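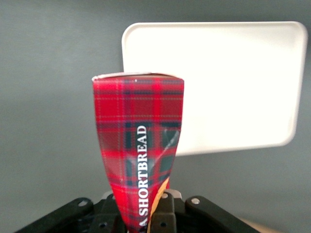
Chiến Doãn 看完我的初稿，回了一句：夹爪这种东西，买来的永远比自己打印的省心，你折腾三个月图什么。他说的是 Caneck 那套两指夹爪套件，也就是这篇要评的东西。我没被说服，不过他这句话里有一半我同意，另一半留到后面讲。

阅读时间：11 分钟

先说我的立场。我对“开箱即用”四个字一向不信，对家用机械臂更不信。工作间里那台旧臂是我和 Ojārs Juška 合用的，原先装的是自己打印的夹爪，丑，慢，手指换过好几轮，但每颗螺丝在哪儿我都清楚。换 Caneck 的起因很简单：我们想让它干一件没什么出息的活，把桌上的空包装盒捡起来放进托盘，之后再分拣纸和塑料。网上说这套件最擅长的就是这类“不规则轻物”，价格 613，含两套指尖、连杆、舵机和一小包紧固件，不含腕部相机支架。支架要另买，这一点商品页写在很靠下的地方。

装配。说明书号称 30 分钟，我用了一个晚上。连杆部分没什么好挑的，孔位准，转起来不涩。麻烦在指尖座：螺丝要从内侧拧进去，手里的扳手稍微长一点就会顶到对面的手指，只好先把一侧拆松，装好再复位。复位之后两根手指的闭合位置又要重新对。说明书对这一步只有一句“调整至对称”，怎么算对称，允许差多少，一概没写。Ojārs 的办法是夹一张名片对着灯看缝，土，但管用。

夹持力。这是我最想骂的地方。套件的控制程序给了三档：轻、中、重。做软件的人大概以为世界上的东西只有鸡蛋、杯子和砖头。饼干纸盒在哪一档？印着 SHORTBREAD 的那种苏格兰格纹硬纸盒，新的时候棱角分明，看着挺硬，里面一空就是一层壳。“中”档夹这种空壳，两侧往里凹；“轻”档夹得住，可臂一加速就往下滑。盒子本来就要扔，瘪了也无所谓，可是如果你打算拿它去夹还装着东西的盒子，请先拿自己不心疼的试。

我后来绕开三档，直接给舵机写目标位置，再限电流。这样可以调得很细，代价是卖点之一的“免编程”当场作废。Chiến 说普通用户不会走到这一步。我觉得普通用户走到“中”档夹瘪第一个盒子的时候，就已经走到这一步了。

指尖。浅灰色那副我觉得偏滑，覆膜的亮面纸尤其明显，哑光瓦楞纸好得多。我剪了一小条自行车内胎贴上去，滑的问题少了很多，又带来一个新毛病：松开时盒子会粘着一边手指多停一下，落点就偏。往大托盘里放还凑合，往格子里放就不行。Imel 出的硅胶指套据说能解决，我借来试过一个下午，尺寸差一点，套上去会转，没敢长期用。

视觉。严格说这不归夹爪管，但装在腕上的相机一定会被手指和连杆挡掉画面下方一块，买之前要有数。被夹的东西如果偏大，再往前伸出来一截，挡得更多，放下的时候等于半盲。白托盘也别用，至少别在顶灯底下用，曝光一高，里面白成一片，边沿在哪儿全靠猜。Ojārs 提议在托盘里垫一张深色的纸，我嫌难看，拖着没换，所以这条批评有我自己的份。

稳定性。连续跑了几个长时段，连杆端头的紧固件松过一次，是右边那颗，左边没事。上了中强度螺纹胶以后没有再松，不过我不敢说这就一劳永逸，用的时间还短。舵机发热能接受，声音比我们原来那套小，晚上 11 点以后在家里跑不至于挨骂。

跟别家比。Sakalauskas 的单驱动夹爪我只在别人的台子上摸过，手感更扎实，开口小，宽一些的盒子得斜着抓。Josero 便宜，但配件要等，论坛上有人一月下单，发帖时还在等一根连杆。打印的方案仍然最便宜，坏了当晚就能补一个，精度看你的机器和脾气。

回到 Chiến 那句话。省心，我同意一半：连杆和舵机确实不用再操心，这部分钱我认。不同意的一半是，真正费时间的从来都在夹持力和指尖上，而这两样买来之后照样得自己弄。商家视频里那些盒子一个个方方正正地被放进托盘，我很想知道里面是不是装满的。

该不该买？已经有臂、会一点串口、又烦透了反复打印连杆的，可以买，别按原价。想拆箱就让它收拾桌子的，先别买，等他们把三档改成可调再说。我手上这套会留着，内胎也会继续贴着，下一步准备换一副窄一点的指尖，图纸 Ojārs 已经画了一半。

分享 30　评论 3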